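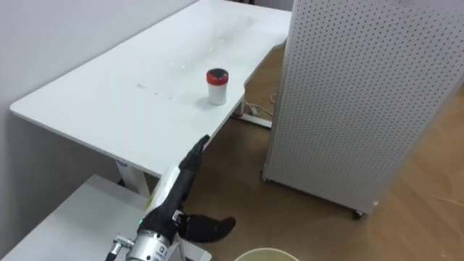
## 4. Placing and caring for the Vitham desk

Read Section 3 (Assembly) first. The steps in this section start with the frame bolted together and the top fixed down. You need two people to move the desk. One person can move the Brandau pegboard panel once the casters are unlocked.

### 4.1 Placing the desk

1. Clear the floor where the desk will stand. Sweep up grit, especially on wood floors.
2. Lift the desk by the frame, one person at each end. Do not lift by the edge of the top.
3. Set the desk down with its long edge parallel to the wall. Push it back until the top just touches.
4. Check that both feet sit flat. Press down on each front corner in turn. If the desk rocks, turn the leveling screw at the low corner until it stops.
5. Gather the cables at the back and run them up the underside of the top. Use the clips from bag C. Any slack left on the floor should lie behind the desk foot, clear of where people walk or roll a chair.

**Note:** The load limit for the top is 155 pounds, spread evenly. Nobody should sit or stand on it.

**Caution:** Front corners are rounded but still stick out into the room. Leave a clear path past them.

### 4.2 Placing the pegboard panel

The panel stands on its own base and does not attach to the desk or the wall. It can go at either end of the desk.

1. Unlock the casters.
2. Roll the panel into place. Push low on the frame with both hands.
3. Leave a gap between the panel and the desk. With a 17 inch gap you can reach the desk foot and the cables without moving anything.
4. Lock the casters.
5. Hang heavy items on the lower rows first. Hooks are sold separately (see the parts list in Section 7).

If the panel has been loaded, take the heavy items off before you roll it. Rolling a full panel over a threshold can tip it.

### 4.3 Clearing the top

Do this at the end of the day or before any cleaning.

1. Take everything off the top except what has to stay there.
2. Close all lids. Check that each one is seated all the way around.
3. Stand containers upright, back from the edge.
4. Put small loose items in the cabinet or hang them on the panel.
5. Throw away scraps and empty wrappers.

Leave at least a hand's width between a container and the edge when you set it down. A container too close to the edge gets knocked off by sleeves.

### 4.4 Cleaning the top

What you need:

- two soft cloths, one for washing and one for drying
- warm water
- mild dish soap
- a white eraser, for pencil marks

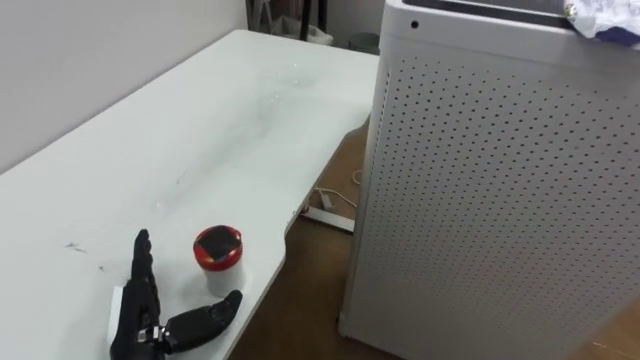 White tops need cleaning more often than the gray or oak-look versions, and most of what lands on them comes off with water. Look at the surface from a low angle with the light on before you start. Thin grayish streaks like the ones on this table, and the tiny dark speck near them, are easy to miss from straight above, and so are faint shiny spots farther back. Move a small container like the red-lidded one before you wipe, so that you can clean the whole area in one pass.

1. Wipe off dust with a dry cloth.
2. Wet the second cloth, wring it out well, and wipe the top from the back toward the front.
3. Go over smudges again with a drop of soap on the cloth.
4. Rub thin gray streaks lightly with the eraser and brush off the crumbs.
5. Wipe once more with clean water.
6. Dry with the first cloth. Shake it out beforehand if it picked up much dust in step 1.
7. Look again from the low angle. Shiny spots that wipe away were dried drops. Shiny spots that stay are usually fine scratches in the finish and can't be cleaned off.

**Caution:** Do not use scouring powder, steel wool, acetone, or the rough side of a kitchen sponge. They leave dull patches, and these are not covered by the warranty.

**Caution:** Do not pour water on the top. Water that gets into the seam along the underside will swell the core.

For ink, try soap and water first. If the mark is still there, dab on a little rubbing alcohol, wait a few seconds, and wipe. Test it on the back edge before you use it in the middle of the top.

### 4.5 Adding the Fedow cabinet

The Fedow cabinet is optional and fits beside the desk. It has its own instructions for the door and the shelf. Use the steps below for placement only.

1. Measure the space beside the desk. Allow room to open the door fully.
2. Slide the cabinet in with its back to the wall.
3. Open and close the door a few times. If it touches the desk leg, move the cabinet out slightly.
4. Fix the cabinet to the wall with the strap supplied. The strap takes 2 screws. Use wall anchors suited to your wall.

The cabinet top will hold light things such as bags, packets, and paper. Clear it along with the desk. 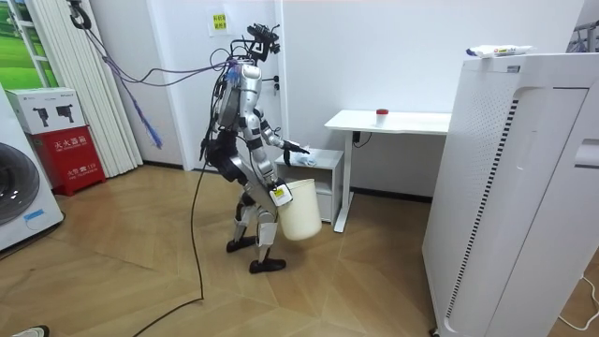

*Figure 4-3. Small cabinet and desk at the back wall, light wood floor.*

Felt pads for the cabinet base are in bag D. Put them on before you slide the cabinet into place, since they can't be reached afterward without tipping it.

### 4.6 Regular checks

| What to check | How often |
|---|---|
| Frame bolts tight | Every 2 months |
| Feet level, no rocking | After every move |
| Caster locks hold | Monthly |
| Cable clips in place | Monthly |
| Wall strap snug | Every November, or after a move |

If a bolt keeps working loose, take it out, check the thread, and fit a new lock washer. Do not use glue.

Replacement clips, washers, and pads can be ordered from Pathak parts service. Have the label from the underside of the top ready when you order.

*Section 4 revised by Renu Upadhyay. Steps checked by Niall Dow.*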